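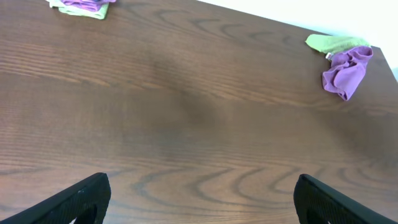
Cloth handling on the Cosano, two-finger gripper, wrist view. Green and purple cloths on wood tabletop.

Cosano Tabletop Cell – Cloth Folding and Stacking Package
Sold and supported by Grustthorpe. Ships from Itport.

Price: 3,000 per month on lease, arm, gripper, wrist camera and controller included. Outright purchase – ask for a quote. Tabletop not included, use your own.

What to budget for besides the arm:
Spare finger set, black, textured grip: 496
Setup and first training day: 1,066
Second year service plan: 2,101
Cloths. Buy more than you think. Mixed colors, mixed weaves, keep the tags on a few of them, your real stock will have tags too.

Planning notes. Most buyers ask about speed first. Ask about reset time. Someone has to crumple the pile again between runs and that's a labor line in your budget, put it in. Nayeli Escobedo in sales has a spreadsheet for this, she'll email it if you ask.
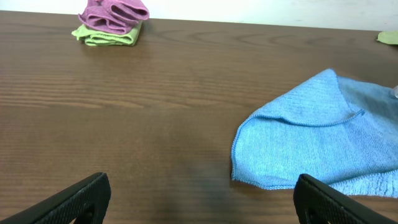 Table space is the other one. Leave a clear area between the finished stack and the cloths still waiting, more than the arm strictly needs. Plain wall behind the table is fine. Shiny tops are a pain with the wrist camera, matte is better, go look at yours with the lights on befor you order.

Fingers are a wear part. Order the spare set with the cell, seperate shipping costs extra. Standard fingers only at this price – soft tips are a Nakpan item, different lead time, call first.

Lead time: orders in by June ship same quarter. No Sunday deliveries.

Not covered: power work, table bolting, floor work, any cloth your people supply.

Quotes and site checks: Tamer Smadi. Service and spares: Vichien Rojanasak, mornings best. Have the serial number handy.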